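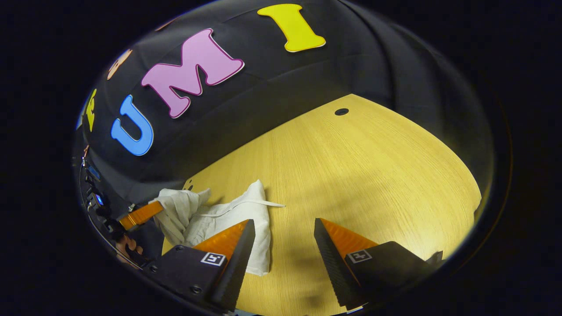
Satero opens its second supper club in Villalobos

2022-07-06 – Well, we did it! I'm Dayana Medrano, and after 18 months of permits, paint and a very stubborn oven, I get to tell you that Satero's new dining room is taking bookings. We'll serve dinner five nights a week, with a short menu that changes whenever the market does. Expect squash blossoms now and a lot more broth by December.

Jiro, our first place, stays open as usual – same hours, same phone.

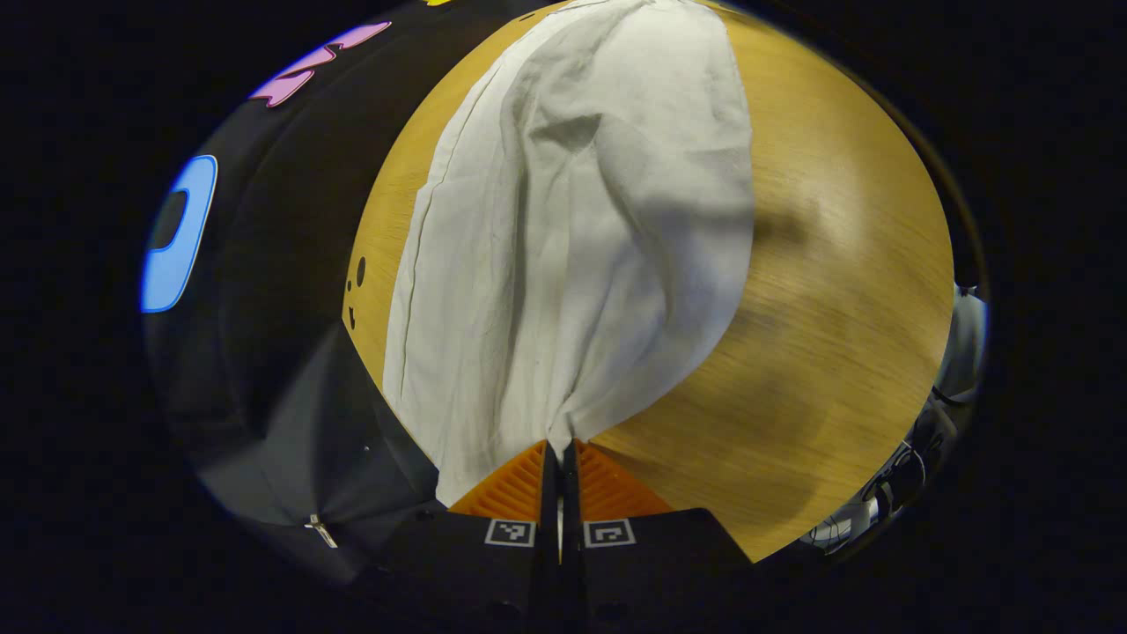 Isauro Xolalpa told me he'd booked both opening nights already and wants the lamb back on the menu. It's back, Isauro.

Press tables: ask for Jaqueline Cuautle at the Jiro front desk.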